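Lukwood Parish Hall Users' Forum
Board: Hire, Furnishings and Equipment
Topic: Proposed change to table linen provision

Posted by: Hall_Secretary
March 2011

Members are invited to comment on the proposal circulated with the last minutes. At present the hall supplies white cotton cloths to all hirers, and the laundering charge is included in the hire fee. It is proposed that, from April, cloths be supplied on request only and charged separately. The present stock stands at 70 cloths, of which a good number are stained or scorched. A quotation of £900 has been received from Bosano for full replacement in the same quality.

Comments should be confined to the matter of linen. The heating is being dealt with under a separate topic.

Posted by: K_Harju

I wish to record my objection. The hall has lent its linen to parishioners without separate charge for as long as I have been a member, and the practice is mentioned in the hire conditions. A funeral tea should not begin with a form asking how many cloths the family is prepared to pay for.

I would also ask whether the Bosano quotation includes hemming. The previous one did not.

Kaisu Harju

Posted by: Hall_Secretary

The quotation includes hemming and delivery. It does not include the two long cloths for the stage tables, which are a non-standard width.

Posted by: northgate_bridge

The bridge section uses the hall more than any other group and has never once asked for a cloth. We bring our own baize. It does not seem equitable that our fee should contain a laundering element from which we derive no benefit. We support the proposal as drafted.

Posted by: K_Harju

The bridge section also derives benefit from the urn, the car park and the piano, the last of which I have not heard played on a bridge evening.

Posted by: northgate_bridge

The piano is not laundered.

Posted by: Moderator

Members are reminded to address the proposal.

Posted by: E.Kinnunen

May I suggest a middle course. The difficulty lies with white cotton, which shows every mark and must be boiled and pressed. Checked cloths in a cotton and polyester mixture are a good deal more forgiving, may be washed at a moderate temperature and need very little ironing. If the hall adopted them for everyday use, the better white cloths could be kept back for weddings and funerals, and full replacement would not be needed.

I have used yellow gingham at home for some years and find it cheerful without being too informal. 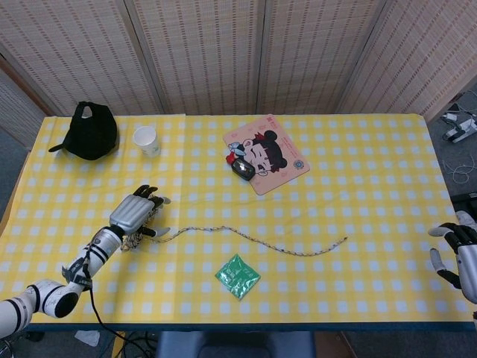
Where a standard width of fabric will not cover the table, two lengths may be joined down the centre with a flat seam. I would advise washing the fabric before it is cut, as some checks shrink more in one direction than the other and the squares will then fail to meet at the join.

Ilari in the market square sells a suitable check by the metre. I should be willing to sew the first few if the cost of the fabric is met.

Elli Kinnunen

Posted by: K_Harju

I am obliged to Mrs Kinnunen and could accept this, provided that the white cloths remain free of charge for funerals. I should prefer blue.

Posted by: northgate_bridge

The section has no view on colour. Our point regarding the fee stands.

Posted by: Hall_Secretary

The suggestion will be placed on the agenda. Would Mrs Kinnunen kindly supply a price per metre and a small sample of the fabric, in both colours if available, to the hall office.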